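**Hidovwood Table Tops: Common Questions**

**What sizes do you sell?**
Standard tops are 130 or 255 cm long. Widths are listed on each product page. We cut to other lengths on request, and custom cuts can't be returned.

**Do the tops come with legs?**
No. The Vemano frame fits both standard lengths and ships flat. You can also use your own legs if the mounting plates are at least 100 mm across.

**How long does delivery take?**
Stock tops ship in 16 days or less. Custom cuts take longer, and orders placed in December go out after the holiday break. The carrier will call you to set a time. Delivery is to the curb or the first dry area inside the door.

**The top arrived with a slight bow. Is it defective?**
Probably not. Lay it flat on spacers with air moving on both sides and leave it for a week. If it still rocks after that, send us a photo with a straightedge across it.

**Which finish should I use?**
Unfinished tops need oil or varnish before use. We sell Bautista hard oil, which takes two thin coats. Wipe off whatever hasn't soaked in after 20 minutes. Rags with oil on them can catch fire, so lay them flat outdoors to dry.

**Can I put hot pans on it?**
Use a trivet. Oil won't protect against heat marks.

**Which way does the grain run?**
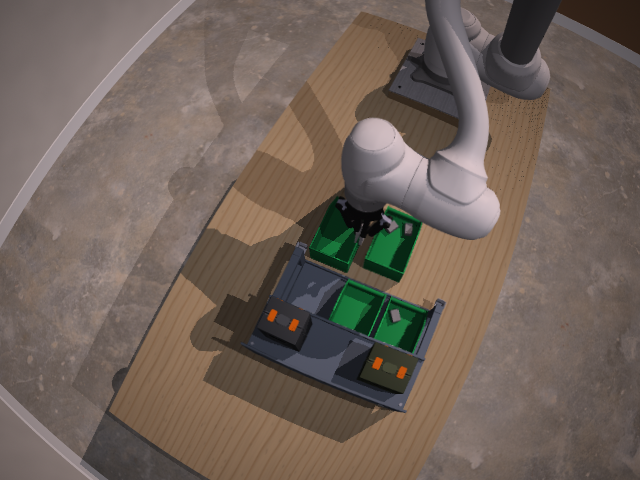
Grain direction matters most when you order a custom cut, so check it before you send in your measurements. On all standard tops it follows the long side, the same as on the light tan table here, where the thin darker lines run along its length. If you want it to run across, write "cross grain" in the order notes. Sand along the lines in either case, starting with a medium grit.

**Can I drill into the top?**
Yes. Drill pilot holes and mark the depth on the bit with tape. Slotted Histov brackets let the wood move with the seasons, and we recommend them for anything over 130 cm.

**Who do I contact about a damaged order?**
Write to Ozan Öztürkmen in customer service with your order number and photos of the packaging. Phone support is closed on Tuesday.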